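Lotus growers' weekend returns to Odar with longer hours and a bigger fruit swap

Wed 8 June

The Lotus fruit weekend is coming back to Odar at the end of the month, and it has grown. The old drill hall on the harbour road will be open on both days from nine in the morning, the lane behind it will be closed to cars, and 27 growers have signed up to bring whatever is ready. Last year the whole thing was over by lunch on the Sunday and plenty of people turned up to bare tables, so the longer hours are very good news indeed.

For anyone who has only moved here lately, Lotus began six years ago as a swap between a few allotments on the Yeom side of the river. You brought what you had too much of and went home with what you had too little of, and that was all there was to it. There were no prices and no stalls, just tables pushed together under a tarpaulin (it rained, of course). The swap is still the heart of the weekend, and it is still free. The rest has grown up beside it: the paid stalls, the grafting bench, the jam tent, the long lunch on the Sunday.

And what a year to be doing it! The spring has been kind. There was hardly any late frost on the lower plots, the bees were out early, and the cherries at Cindov are already colouring up on the south wall. Gooseberries are fat and sharp. Strawberries have been coming in so fast that two of the growers have been leaving punnets on their gateposts. Currants may be a touch behind, but there is a fortnight and more to go and it only takes a few hot days.

Plums and citrus are another matter, and people ask every time. The local plums won't be fit to pick until well after the weekend, and no one in Odar is growing mandarins out of doors, however sheltered the garden. So the stalls will have bought-in fruit next to the home-grown, as they did last year, and each will carry a card saying where it came from. Some of the old hands grumbled when this was first tried. Most have come round to it, partly on account of the tasting table, which was the busiest corner of the hall for the whole of both days.

The tasting table is back, then, and it has been given twice the room. The plan is to put out 16 kinds of fruit over the weekend, cut small, with early and late varieties side by side where they can be had. It is a lovely way to find out what you like before you give up a patch of ground to a tree for the next thirty years. Children were by far the boldest tasters last time and went straight for the sour things. There will be slips of paper for writing down the names of your favourites, and pencils on strings, the loose ones having all walked off by Saturday noon.

Over at the grafting bench you can bring a question, a twig or a sickly leaf in a sealed bag. June is the wrong season for most grafting, so the bench will be showing summer budding on practice stems and talking people through the dreaded business of thinning. If you have a young plum with branches bowed down under green fruit, please go and have that conversation. It feels cruel to take off so many, but a plum left to carry the lot will often snap a limb in August and sulk the year after. A hand's width between fruits is a fair guide on most trees, a little less on the small damson types.

The jam tent moves to the lane this time, mostly for the sake of the air. Anyone who stood in the hall last summer with six pans going at once will remember the windows. Jars are wanted, with lids, washed and with the old labels soaked off. They can be left in the crates at the side door of the drill hall any weekday morning. The aim is to fill 900 over the two days, and at the last look the crates held almost a third of that.

Entries are also open for the growers' show, which has some new classes this year. There is one for a plate of mixed soft fruit, one for anything grown in a pot on a balcony or step, and one for the strangest shape, which is judged by whoever happens to be under ten and standing nearby. Entries go on the long tables by ten on the Saturday. Plates are provided. Please leave the bloom on the fruit if it has one and don't polish anything, as the judges mark down for it.

A few other bits of news. The Yeom footbridge is open again after the spring repairs, so walking over from the east side takes only minutes and is much nicer than hunting for a place to park. The Cindov bus will run to its Saturday timetable on both days and stop at the foot of the lane. Bicycles can go in the yard. Dogs are welcome outside but not in the hall, where there is simply too much at nose height.

Sunday lunch is the only part of the weekend that needs booking. It is one long table down the lane, with bread, cheese, salads and a great many puddings, and everyone brings a dish to share. Last year's gooseberry fool is still being talked about – there were three of them, all different, and none lasted past the second helping. Names can be put down at the library counter in Odar or at the post office in Yeom. Say if you need a chair with arms, and say if you can carry benches at eight in the morning, which would make you very popular.

If the weather turns, lunch moves indoors and the jam tent stays where it is with the sides down. The swap goes ahead whatever the sky is doing.

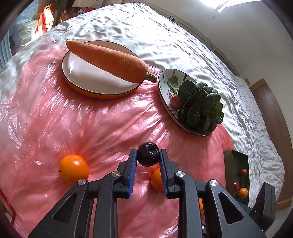 What to bring to the swap

Anything edible you have grown, picked that morning if you can manage it. Soft fruit travels best in shallow trays, one layer deep. Herbs, salad and spare seedlings are all welcome too, and so are eggs, if boxed and dated. Please no windfalls with wasps in them, and no foraged mushrooms.

Bring your own bags and tubs for the journey home. The swap table opens at half past nine on both days and is topped up as people arrive, so there is no need to queue at the door. If you have nothing to bring, come anyway and take a turn at carrying trays. Whatever is left on the Sunday evening goes to the community kitchen in Yeom, which has asked especially for rhubarb.

Setting up

The hall will be open for setting up from four on the Friday afternoon. Stallholders should unload in the lane and then move their vans to the field beyond the footbridge. Tables are given out in the order people arrive, apart from those that need a socket, which are along the back wall. Tablecloths are up to you – the brighter the better!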